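Notebook > Textiles > Natural dyes
Filed under: Workshop Notes, Walnut & Madder
3 min read

November, morning

Second try of the walnut hull bath. The first one gave a grey-beige that Špela did not like, and I did not like it too. This time I took the hulls that Ankica Gashi dried in September, 131 g, and left them to soak for two nights in rain water.

Fiber is the Skuvmont wool, 60 g, in 4 small skeins. Two have alum, one has iron, one has nothing. I tied knots in the end threads to know which is which, because the paper tags from last time came off in the pot.

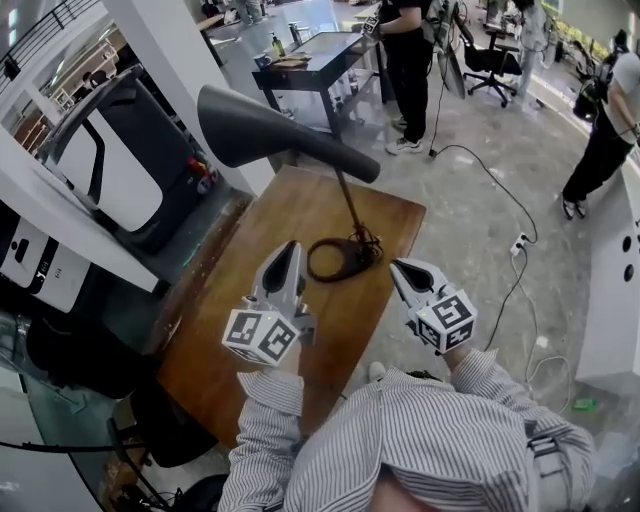 Heated slowly and kept below simmer for nearly an hour. The smell is strong, like wet leaves, so the window stayed open. The skein without mordant took color first. I did not expect it, but Senad says walnut has enough tannin by itself and the alum is mostly wasted money. He may be right. I will still do one alum skein each time, for comparison.

Iron skein: dark brown, almost black at the ends. It feels rough. Next time I should use half of the iron, or put it in only for the last minutes.

14:30 - lifted all skeins, cooled, rinsed until the water was clear. It took six rinses for the iron one. 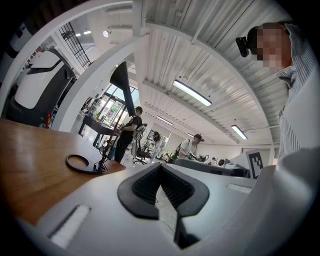 Madder is still not started. Wendy Horrocks wrote that her chalk addition moved the red away from orange, but she has soft water and ours is hard already, so I am not sure we need it. Ask her how much she added.

To do:
- light test, half of each skein under card on the south window
- order more wool from Skuvmont (same batch, if they have)
- return the big strainer to Ognjen
- keep the used bath, it can maybe give one more pale brown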